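Ticket: floor mat in the brick-paper booth, marks not coming off
Opened by: Wanpen Thaweesak
Product: Rarix surface cleaner, supplied by Zelora
Status: open

Wanpen, 9:40
Third try with the Rarix and I'm no further along. The label says "lifts everyday marks in one pass." I gave it 4 passes. The specks in the middle of the mat are still there, and so are the smudges. I left the mug, the blue tray and the stapler where they were and worked around them. 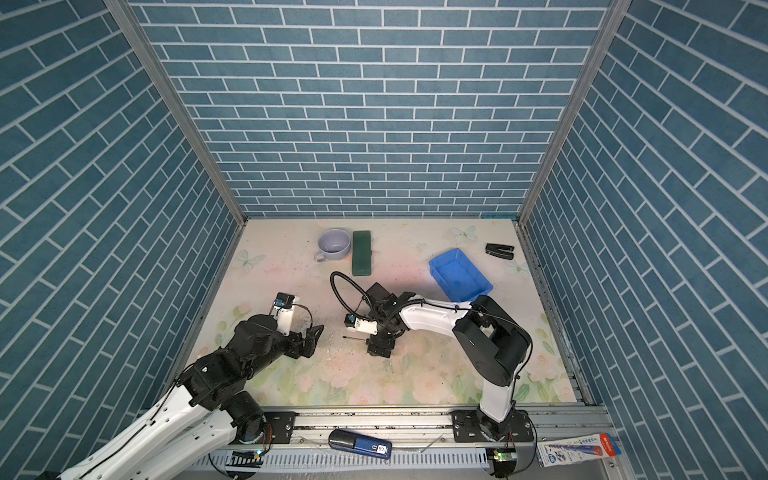
Before anyone asks: yes, I shook the bottle, and yes, I waited the full 2 minutes.

Xolani Sibiya, 10:15
Zelora support says to dilute it 1 to 19 and use a soft cloth. They also say a patterned mat "may need conditioning first," and they happen to sell a conditioner. I'd hold off on that. Can you check whether it's dirt sitting on top or wear in the print? Cleaner won't fix wear.

Wanpen, 11:05
Some of each, I think. There are scuffs between the flowers and stars, and I doubt any bottle will shift those. The bits along the metal rail by the right wall look like plain dirt to me.
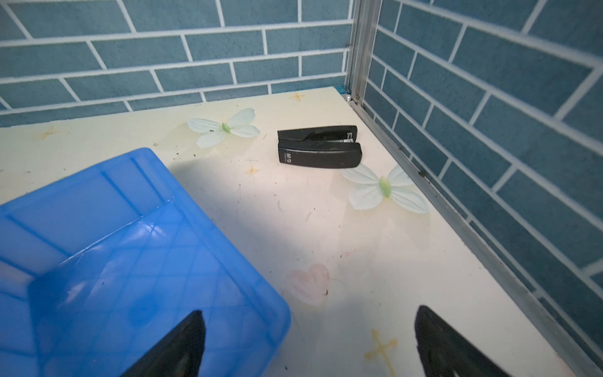
I'm not convinced by the dilution either. Weaker cleaner for a stronger mark? Will test one corner after lunch – dish soap on one half, Rarix on the other.

Xolani, 11:20
Fine. Do the rail with a dry brush before anything wet goes near it. No order for conditioner until I see the corner.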